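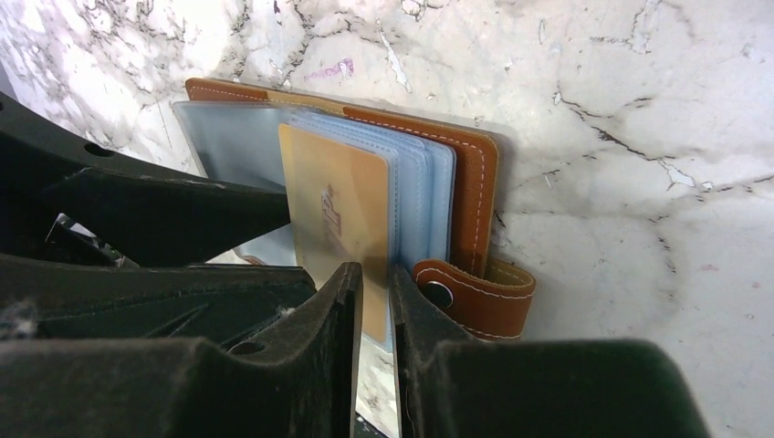

4.2 Identification of occupants after a dwelling fire

Fire crews leaving a house fire are often asked for the names of the people who lived there, and in most of the incident files we read the name was not known until some hours later. The first source is usually a neighbour. The second is paper or cards found on the person or near the door. Small personal items are easily missed in a smoke-filled hall, and a brown leather card holder with white stitching, of the kind in Figure 3, is hard to pick out from other household goods once soot has settled on it. Crews in the study area had no written rule on who should collect such items or where they should be put. Practice was handed down on the watch and differed between stations.

We read the incident files of two stations, Golbridge and Rutwood, covering 1,363 call-outs. Of these, 200 were fires in dwellings with at least one person at home when the alarm was raised. The remainder were bin and grass fires, road accidents, false alarms and assistance calls, and are not considered further in this section. Files were read in full by one author and coded for three times: arrival of the first appliance, first mention of an occupant's name, and confirmation of that name by the police.

Figure 3. Card holder, open, brown leather.

The gap between the first mention of a name and its confirmation was longest in houses let by the room. In these the landlord's list was often out of date, and on several occasions a person who had moved out months before was searched for. At Rutwood a crew went back into a terraced house twice to look for a lodger who was at work on a night shift at the time. The officer in charge wrote that he would make the same decision again on the same information, and we have no reason to disagree with him.

Golbridge differs from Rutwood in one respect that matters here. It covers the MacLeod estate, where around 4,000 people live in low blocks with shared stairs. The housing office keeps a list of tenants at the foot of each stair in a locked red box, and the station holds a key. Where the box was opened, a name was normally written in the file before the crew left the site. Where it was not opened, the file seldom says why. Two of the officers we spoke to said the key was kept on the second appliance, and that by the time it arrived the residents were already standing outside and could be asked.

Asking residents has its own limits. People who have just left a burning building give nicknames, first names only, or the name on the tenancy when someone else is staying in the flat. In 6 of the files the name first passed to the control room belonged to a different member of the same family. None of these errors reached the press, but one reached a relative by telephone, and the file contains a letter of complaint and the reply to it.

Release of names to the public was handled by the police in every case. The fire service statement gave the street, the time of the call and the number of people hurt. Local reporters we contacted accepted this, though they noted that names were often on social media before the statement had been written. We did not try to measure this.

Record keeping changed during the period studied. From May onwards both stations used the Stonumard form, which has a separate box for the source of each name (neighbour, relative, document, list, other). The box was filled in on most forms, but "other" was used a good deal at Rutwood with no further note. Results based on the source of the name should therefore be read with care, and those for the earlier files rest on our own reading of the free text.

4.3 Time to confirmation

The same files were then sorted by type of dwelling and hour of call. Night calls took longer to confirm in both areas, mainly through delay in reaching the housing office.

Previous section | Contents | Next section | Tables | References

Comments

Aleksandra Kalinowski
Were flats above shops counted as dwellings? Our station logs them as commercial and I think you could lose a fair few that way.

watchroom_2
We have the same trouble with the key being on the second pump. Ours was moved to the first after a bad night and it has stayed there.

P. from Rutwood
The old forms had a line for names as well, it was on the back. Might be worth checking whether the backs were scanned.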